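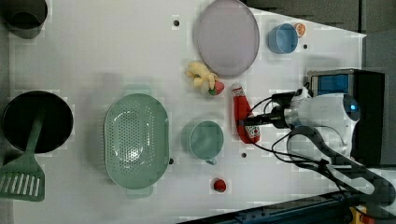

When is a child ready to move from the Fillari step stool to the taller Brodside step? Once they can climb onto the stool, turn around and sit down without holding your hand, they're ready to give the taller one a go.

Setting up your Brodside toddler step

What a great stage you've reached! The Brodside goes together with the hex key in the box, and you can do the whole job on the bathroom floor.

1. Lay both side panels flat with the rubber feet pointing towards you. The panel stamped L goes on your left.

2. Slide the lower tread into the grooves until it clicks. If it stops short, pull it out and flip it over – the ribbed side faces up.

3. Fit the upper tread the same way, then put in all 10 bolts by hand. Leave them a little loose for now.

4. Stand the step up, press down on the top tread with both palms and tighten the bolts, starting at the bottom.

5. Clip on the grab rails. You'll hear two clicks per side.

Caution: Never let a child use the step with only one grab rail fitted. Maximum load is 100 kg, so yes, you can stand on it too (handy for changing the light bulb!).

Fitting it to the toilet

6. Push the step up to the bowl so the curved cut-out hugs the base. A gap of 3 cm or less is fine.

7. For the Zabala soft seat, lift your regular seat first and set the Zabala straight onto the rim. Turn the grey dial clockwise until the seat no longer slides.

Note: The upper tread is 515 mm wide. In a narrow powder room, measure between the walls before you open the hardware bag.

Cleaning

Wipe the treads with warm soapy water and a soft cloth. The splash guard lifts straight out and can go in the top rack of the dishwasher. Please skip bleach, as it dulls the colour and makes the grips sticky.

Check the bolts every month, and again after any move.

Spare feet, dials and rails are available from Pradolwood. Ask for Rochelle Rakena in parts and have the number from under the lower tread ready.

Guide revised 25/04/2020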